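Subject: Re: [Tumley list] Bed nets for the Lyimo clinics — how are we splitting them?
From: Chibuzor Afolabi
Date: 10 August 2025

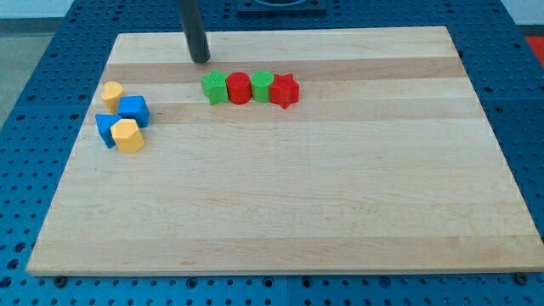
Wooden board on the blue work table

Hi everyone,

Sorry for the slow answer, I've been on the road most of the week and the phone signal past Ninow comes and goes as it pleases. I did read the whole thread last night though, and I think we're closer to agreeing than it sounds! Let me answer the bits that were aimed at me.

Simow wrote:

> Chibuzor, can you confirm how many nets we have in the store
> and how many are promised? Someone told me 600, someone else
> told me 535, and I'd like to stop guessing before I talk to the
> clinics. Also, are we still giving them out at prenatal visits
> first, or has that changed? The nurses at Lyimo have asked me
> twice and I didn't want to say the wrong thing.
>
> Last question. Would it be better to wait until January, when
> the road is drier and we could do it all in one go?
>
> Simow office

Both numbers are right, which I know is annoying. We ordered 600 and the delivery note says 600, but 535 are in the store and the rest are still sitting with the shipper in two bales that got put on the wrong truck. I spoke to them on Friday and they were very nice and very vague. So please plan on 535 and treat anything else as a bonus.

Prenatal visits first, yes, no change there. After that it's children under five who come in for their shots, and then whoever is left on the household list. I'd really like us to stick to that order even if people show up and ask (they will ask). Last round we got soft about it on the second morning and by the time the mothers from the far side of the river got to the front of the line we were handing out apologies. I was the one handing them out and I don't want to do it again.

On waiting — I'd say no, please. I understand the road problem, I've just spent a long day in the back of a pickup on that same road and my knees have opinions. But nets in a store don't keep mosquitoes off anyone, and January is a long way off for a woman who is six months pregnant now. If we can't get the truck all the way up, we can get it as far as the school and send the rest by motorbike. There are 11 villages on the Lyimo list and only three of them are past the bad stretch. I'd start with those three, while everybody still has energy.

A few other things while I'm writing:

The register. Could we all use the same one this time? Tumley has the blue books with the column for pregnancy month and I think they're the best of the bunch. I have a box of them and can drop some off at Ninow on my way back.

Hanging the nets. I know we're short of people, but the home visits a couple of weeks later made such a difference last time. Half the questions I got were about string and nails and where you tie the fourth corner in a round house. If your health workers can carry a roll of string with them, please let them! And remind people to air the nets in the shade for a day before sleeping under them, a few folks had itchy faces and gave up after one night.

Test kits. Ninow is low on malaria rapid tests again. If anyone has a spare box with a decent expiry date, write to me off the list and I'll pick it up.

I'm back at my desk on Tuesday and I'll send the village list then, with the contact for each one. If a name on it is out of date just reply to everybody so we fix it in one place.

Thanks all, and thank you Simow for asking the boring questions, I should have sent the numbers around ages ago.

Chibuzor

--
You are receiving this because you are subscribed to the Tumley community health list.
To leave the list, send a blank message with "unsubscribe" in the subject line.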